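Where Does the Desk Go? How Students Set Up a Study Space at Home
Tanner Cormier
Final project report, 27/07/2024

Why I picked this

My first idea was to write about noise in libraries, but two other people in my section had already claimed it. So I went with desks! I've done homework in some pretty bad places (a bunk bed, the top of a dryer, my aunt's breakfast bar during a birthday party) and I wanted to know if other students had it any better. The question I ended up with was pretty simple: when students get to choose, where do they put the desk, and do they still like that choice after living with it for a while?

What I did

I wrote a short survey and sent it to everybody at the Dandlow and Yupanqui dorms, plus the commuter list, which came to 1,000 people. I got 432 answers back, and my advisor told me to be happy with that. The survey had questions on where the desk is, what's on it, what the light is like, and one open box at the end for complaints. People love an open box. One person used it to write me four paragraphs about a chair.

I threw out the answers from people who don't have a desk at all, but I kept their comments in a separate file and I'll get to those later. I also did interviews with anyone who said yes to a follow-up. Most of those were on the phone, with a few in the student lounge at Vatside, which has terrible chairs by the way.

What people told me

The wall was the big winner. Most people push the desk flat against one, usually the wall with the outlet, and when I asked why, a lot of them said the outlet made the decision for them. I hadn't even put outlets in the survey. If I did this over again it would be question one.

The window crowd was smaller but a lot louder. They either loved the daylight or were totally sick of squinting at their laptops in the afternoon, and I could barely find anybody in between. A few had turned the desk sideways so the light came in over one shoulder – they were some of the happiest people I talked to. I tried it at home and moved my own desk back two days later (my bed blocked the closet), but I did like the light.

Then there's storage. I split the answers into plain desks and desks with shelves over them. The hutch people said they kept more stuff on hand, like chargers, notebooks and snacks. They also said more stuff piled up. One girl at Yupanqui told me she used the top shelf of hers for winter hats and hadn't touched it since the day she moved in. The plain desk people complained that they had no place to put anything, so they used the floor.

The no-desk group surprised me. I figured they'd all want one, and plenty of them don't! They work at kitchen tables or on the bed, and they liked being able to get up and leave the work behind. I wish I had more on this, but I only thought to ask about it late.

Money

I gave people a pretend budget of $200 and asked how they'd spend it on their study space. Chairs came first, then lamps. Hardly anybody wanted to spend it on the desk itself. I checked prices at Jatport, the used furniture place out past the bus depot, and you could get a decent chair and a lamp there and still have money left for lunch. Their stock changes all the time though, so I wouldn't lean on that too hard.

Problems with my survey

It was a summer survey, so a bunch of people were answering from their parents' house and not from the place where they really study. I should have asked which one they meant. Also, my question about lighting used the word "adequate," and I got three emails asking me what counts as adequate. Fair enough. I'd swap it for "Can you read a paperback there at night?"

In August I'm going to resend a shorter version once people are moved in, with the outlet question at the top and a real section for the no-desk people.

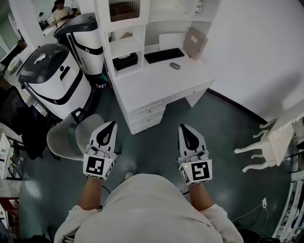
Thanks

Thank you to the front desk staff at Dandlow for letting me tape up flyers, to everyone who filled in the survey, and to my sister, who read this whole thing out loud to me over the phone so I could hear the bad sentences.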